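Student Work > Religion and Society > Term Projects > Parables in Small-Town Pulpits

How Do Preachers Handle the Parable of the Sower? A Listening Project

For my term project I wanted to know what happens to one parable when a lot of different people preach on it. I picked the sower (Matthew 13, Mark 4, Luke 8) because it comes with its own explanation, so you'd think every sermon would sound the same. They really don't!

I used the Dudura sermon collection, which has 1,228 recordings from churches in and near Pearce and Gurkness. Searching the index for "sower," "seed" and "soil" gave me 126 sermons. A lot of those only mention the parable in passing, and a few were about actual gardening (one was a very good talk on tomatoes). After I took those out I had 53 sermons where the parable was the main text, and I listened to every one from start to finish.

For each sermon I wrote down which Gospel was read, which of the four soils got the most time, and what the preacher asked people to do at the end. I also kept a page of the images preachers brought in from daily life, and that page turned out to be my favorite part of the whole project.
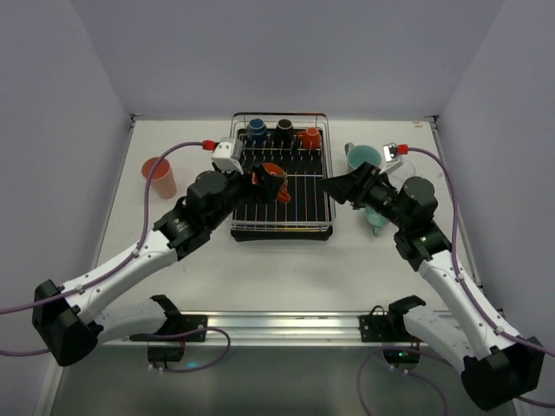
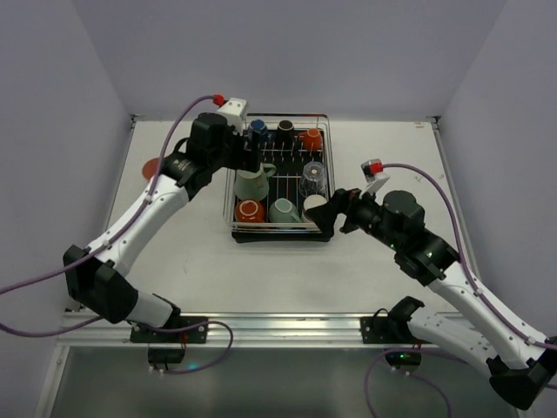 Gurkness, August

The first thing I noticed was how much the thorns get talked about. I expected the good soil to win easily, since that's the happy ending, but preachers kept going back to the seed that grows and then gets choked. Jesus says the thorns are the cares of the world and the deceitfulness of riches, and almost everybody had something to say about phones, overtime or house payments. The path, where the birds eat the seed, usually got a sentence or two and then we were off to the rocks.

The second thing is that preachers disagree about who we are supposed to be in the story. Many told their listeners to ask what kind of soil they are. Others said we are the sower, and our job is to keep throwing seed even where it looks hopeless. A smaller group said the sower is God and the point is how generous he is with the seed. I had never heard that reading before and I loved it.

Matthew was read more often than Mark or Luke. I think this matters, because Luke adds the words "with patience" to the good soil, and the sermons on Luke spent much more time on waiting.

My notes came to 600 lines in a Roline spreadsheet, and sorting them took longer than the listening did. If I did it again I would settle on my categories first. I changed "worry" to "worry and money" halfway through and had to go back over everything.

There are limits, of course. The index only finds words in titles and summaries, so I probably missed some sermons. Next I'd like to do the mustard seed, which is shorter and doesn't come with an explanation at all.

4 comments | 11 shares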